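Home | News | Products | Technical | Events | Directory | Contact

Harker issues revised guidance on polypropylene storage trays

01/03/2020

Catering supplier Harker has published revised guidance on the cleaning, stacking and replacement of translucent polypropylene trays used in staff kitchens and small canteens. The document replaces the version issued with the 2000 series and applies to all open trays in the range, with or without lids.

The main change concerns washing temperature. Under the earlier guidance, trays could go through any commercial dishwasher cycle. The revised text separates the wash stage from the drying stage and asks users to keep trays off the lower rack in machines with an exposed heating element. Harker says most of the warped rims returned to it came from sites using such machines.

A warped rim has little effect on a tray used singly. In a stack it matters more, as the load passes down through the rim and any twist is repeated at each level. The guidance now limits a stack of loaded trays to 7, whatever the contents. Empty trays may be nested without limit, provided they are dry. Nested trays that still hold water tend to lock together, and forcing them apart is given as the second most common cause of cracked corners.

Jawad Hayat, technical manager at Harker, said the limit had been set with mixed crockery in mind. "A tray of cutlery and a tray of side plates do not load the base in the same way," he said. "Cutlery spreads out. Plates sit on a small ring underneath, and the floor of the tray takes the weight there. We tested with both and used the lower figure."

Testing was carried out in January by Potgieter, a materials laboratory, on 33 trays drawn from normal stock. Each was loaded, left for 11 days at room temperature and measured across the base. The trays were then emptied and measured again. Potgieter reported that the base recovered in every case where the load had been kept within the new limit. Trays loaded beyond it kept a slight bow, which was greater in those that had been through repeated hot drying.

The laboratory also looked at clouding. Unpigmented polypropylene is translucent by nature and is never fully clear, so a hazy look is not a fault in itself. Haze that comes off with a mild acid cleaner is limescale. Haze that stays is surface wear, usually from abrasive pads, and the guidance advises replacing a tray once scratches can be felt with a fingernail. Bleach solutions are permitted at normal kitchen strength but should be rinsed off fully.

Staining is treated separately. Tomato and curry sauces will colour the plastic if left overnight, and the colour cannot be washed out completely. Harker does not regard this as grounds for replacement.

Distributor Zundico, which supplies the trays to offices and schools, will include a printed copy of the guidance with new orders. Existing customers can ask for one through their usual account contact. Zundico said it had no plans to change the pack size, and that lids would still be sold separately.

A competing range from Huver is made to slightly different outer dimensions. The two makes will nest but should not be stacked when loaded, as the rims do not meet along their full width. The revised document states this for the first time.

For crockery, the guidance recommends that plates be laid flat in the tray and that larger plates go in before smaller ones. Bowls should be stored upside down only when dry.

A wide rim gives the hands more to hold when a tray is lifted, and Harker asks that trays always be carried by opposite sides. Dragging a loaded tray across a worktop wears the underside and can mark softer surfaces.

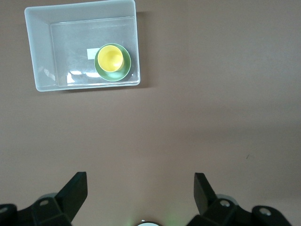 Availability

The revised guidance is in force now and will be printed on the inside of the outer carton from the next production run. Trays already in use do not need to be withdrawn. Harker asks sites to check rims and corners at the next deep clean and to remove any tray with a visible crack, including hairline cracks that do not leak. Damaged trays can be recycled where polypropylene is collected, once labels have been taken off.

Replacement trays are supplied in the same sizes as before, and prices are unchanged.

Sign up to our newsletter for trade news and product updates. You can unsubscribe at any time.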